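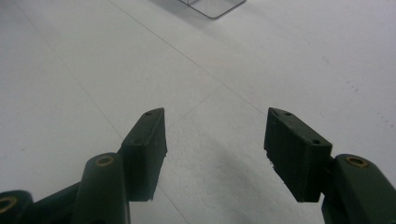
Members' gripper project moves to second stage at Flosham workshop

25 Jan 2024

The Flosham shared workshop has confirmed that its members' gripper project, known as Drasturell, has entered its second stage. The hand-held tool, built by members on the workshop's own benches, now has both fingers fitted and is being used for regular trials on the workshop floor.

The design has two fingers that face each other, each ending in an upright pad fixed to a set of rounded links. The parts are dark green, with brass-coloured rings set into the joints. Each pad has two small holes along its top face, and members are asked to keep to this spacing when drawing up replacements so that old and new parts can be exchanged.

Keegan Bergeron, who leads the project, said the trials had moved on to the lower edges of the pads, where some chipping and roughness can be seen.

"We would like a pad that a member can print in an evening and fit before going home," he said. "The links have given us very little trouble. The pads are where the work is now, and we expect to try several shapes before we settle on one."

The workshop has set aside £887 for the second stage. Of this, £582 is for printing material and fittings, and the remainder will go towards a second tool, so that two groups can work on the same evening. The budget was approved by the workshop's members this month.

Four versions of the pad are planned. The first will keep the present outline with a thicker lower rim. The others will vary the width of the inner face and the slope at the top - a change requested by members who have been practising with small and flat objects. Drawings for all of the versions will be held in the Dravotura folder on the workshop computer, together with the earlier files. Members who still have copies of older drawings are asked to delete them, as the hole positions were revised in the autumn.

The tool may be booked by any member who has completed the bench induction. Bookings are made through the diary in the Gill room and are limited to one session per person each week. Users should enter any damage to the pads or links in the project log before leaving, however slight, and should not tighten the joints themselves.

A report on the pad trials will be presented at the members' meeting in March. Suggestions for the fourth version, which has not yet been drawn, may be left with Mr Bergeron or placed in the project tray beside the printer.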